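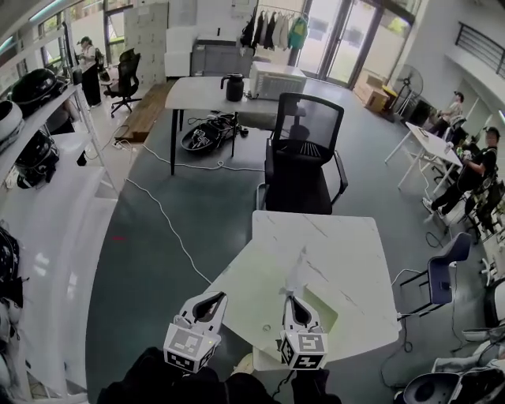 Do voters take an actor seriously when he runs for office? More often than we expected, and most of all when he talks about a local problem first!

4.2 Name recognition

We showed 597 voters in Romport a short speech credited either to a television actor or to a town lawyer. The actor gained nearly 9 points among people who rarely vote, a lovely result. Figure 2 plots the gap by age, and Toom and Sampaio found much the same pattern in party primaries.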